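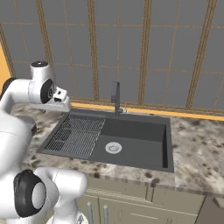 **kulap_s** — Second protective stop in the sink cell this month and I'd like some other eyes on it. The task is a pick from the basin followed by a place on the counter, seven joints, stock gripper flange, running in our simulated kitchen before we let the Rilonville unit try it. At the reach-over waypoint the gripper end sits just above the rear left corner of the sink, pointing toward the faucet, with nothing held. The next segment should go down into the basin. Instead joint 4 swings outward, the controller reports a velocity violation, and the run ends. Log excerpt:

```
wp 6 reached
wp 7 start
J4 velocity limit exceeded
STOP category 1
```

Planner is Dristen, default settings except the path timeout, which I raised to 900 ms. Failed on 4 of 156 runs.

**weldgap** — Elbow flip. Your start pose is close to where two arm configurations meet and the solver is picking the other one. Log the IK seed on wp 7 and compare a good run with a bad one.

**kulap_s** — Seed is the previous joint state in all of them. I checked that first.

**rphuthong** — Then check whether it is the previous *commanded* state or the previous *measured* state. We had this on a Thepsuriya bench. With commanded as the seed, a small tracking error at the end of wp 6 was enough to get a different branch on a few runs. Same signature, joint 4 first, then the stop.

I'd also move the waypoint. That wrist is very near the back of the counter and there is a gooseneck faucet with a tall spout to get around. Raise the approach and come at the basin from the front.

**weldgap** — Disagree on moving it. If you shift the waypoint the fault goes away and you have learned nothing about the solver. It will be back when someone changes the sink.

**rphuthong** — I have no objection to finding the cause. I object to leaving a pose with poor clearance in a program that is going to hardware. Those are two tickets.

**oblong_tom** — What is the collision geometry for the drying rack? A fine wire grid imported as a raw mesh is slow to check. If the planner hits the timeout it may be returning its last partial path, and that could look like a flip.

**kulap_s** — Raw mesh. Will swap it for a box and rerun.

**weldgap** — Rack won't do that. A timeout should return an error and no path at all.

**oblong_tom** — Should, yes. Fuketti's wrapper around the planner has a flag called `allow_partial`, and it was on by default the last time I installed it.

**kulap_s** — Results, 156 runs each, same random seeds as before:

- Rack as box, nothing else changed: 4 stops
- Raw mesh, `allow_partial` off: 4 stops, no timeouts logged
- Raw mesh, measured state as IK seed: 0 stops

So the rack is cleared and Rattana's guess holds up. Tracking error on joint 4 at the end of wp 6 was higher in the four bad runs than in any of the good ones.

**weldgap** — Fine. I'd still want a hard check on joint distance between consecutive waypoints. Zero in 156 is not proof, and the stop only caught this after the arm was already moving.

**rphuthong** — Agreed on that one. Reject the plan before execution if any joint travels more than your threshold. And please keep the category 1 stop exactly as it is. I've seen people raise the velocity limit to make this message go away.

**kulap_s** — Limit stays. Distance check is in and rejects all four of the original bad plans. Waypoint move is a separate ticket, not started. Hardware run is on hold until both are merged, probably June.

**oblong_tom** — Keep the box for the rack anyway. Your planning times will drop.

**kulap_s** — They did. Kept it.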